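1/ I spent part of December reading the procurement records for Stukport, all 222 contracts the city signed last year. They're public, but you have to ask for them at the clerk's window. A few notes.

2/ Of those 222 contracts, 65 went out with a single bidder. State rules allow that if the city posts the notice and nobody else responds. The notices were posted. Most were up for 6 days.

3/ The largest single-bid job was resurfacing on the Arriaga road, won by Makness. The price matched the city's own estimate to the dollar. That can happen. I asked for the worksheet behind the estimate and was told it was not kept.

4/ Food supply for the school kitchens is a separate file. Fruit and vegetables are bought per crate, and the price list is redone every season. Two of the invoices have no delivery slip attached. 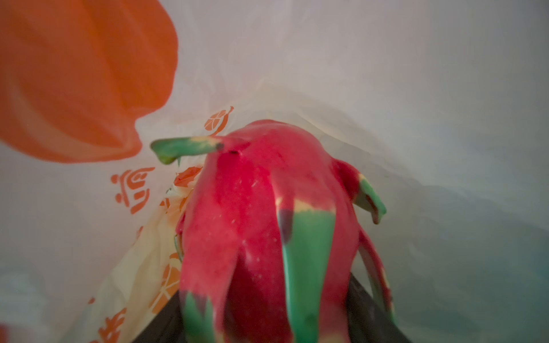

5/ I asked the city who signs off when a slip is missing. The answer came from Blažena Ševčík in the purchasing office – the department head can approve payment by email. The emails are not part of the public file. I have put in a request for them.

6/ Compare Stusow, the next town over. They post every bid online, including the losing ones, and notices stay up for a month. I went through their list too and found two single-bid contracts, both for elevator repair.

7/ None of this proves anyone took money. A short notice period can be plain habit, and small firms here tell me they stopped checking the board years ago. It does mean an outsider has no good way to tell.

8/ The city council takes up the purchasing rules at 6 p.m. in the old library building. Public comment comes first and you sign up at the door. The draft leaves the notice period as it is.

9/ If you bid on a Stukport job last year and lost, or never heard back, my messages are open. I'd like to see the letter you got, if you got one.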